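Report on the Visit to the Penari Student Robotics Course, 08/03/2026

The delegation was received at the Penari training center by the course coordinator, Marin Nikolaidis, and was shown the work of the current group during an ordinary working session. The purpose of the visit was to learn how a course in robot manipulation is organized from week to week, and whether parts of it could be adopted in our own second-year program.

The course runs for one term and is built on a single task family: a robot arm must pick up a small household or office item and place it in a container on a desk. Students prepare the task, guide the arm through it, record each attempt and train a control program on the recordings. The group had chosen keys as its main item for the term. Keys are thin, they lie flat, and a ring may turn in the grip, so a program that copes well with a block of foam may do poorly with them. 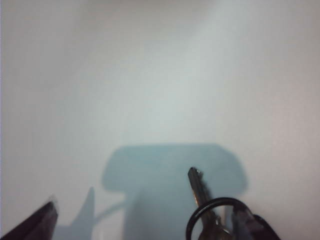 Key and key ring near the gripper, wrist camera view.

Each attempt is entered in a shared log called Reler, which the students wrote themselves in the first weeks of the course. At the time of our visit the log held 1406 attempts, of which some 70 had been set aside for review. The coordinator explained that a failed attempt is kept and labeled with the reason for the failure. Students are graded on the quality of these labels as well as on the final program.

The teams are small. Each has 2 members at the arm, and the roles of operator and recorder are exchanged at fixed intervals. Work takes place in a shared office area – a choice made in the planning stage so that students would become used to normal desks and normal lighting. Camera views from the wrist and from the side are stored together and compared afterward.

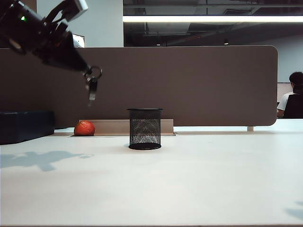 Mujić remarked that the first month had been harder than expected, and that most of the trouble had come from the log and very little from the arm. Two teams had used different words for the same kind of failure, and the entries had to be read again from the start. A common word list was then agreed upon, and new students now receive it on their first day.

The delegation asked about assessment. A team presents its program in May, at an internal event named Flasteveo, where every program is given 6 trials under the same conditions. The position of the container is changed between trials, and the operator may not touch the controls once a trial has begun. A written report is due one week later. It must discuss at least one trial in detail, including the approach, the grip and the release.
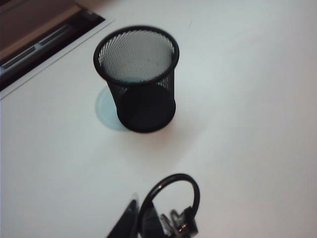
Containers are selected with the same care as the items. A narrow opening calls for a more exact release, and a light container may be moved if the arm touches it. Teams are therefore asked to state in their reports which container was used and where it stood at the start of each trial.

The delegation recommends that the shared word list and the exchange of roles be introduced in our program for the coming year. A request for a copy of the Penari course outline has been sent to the coordinator.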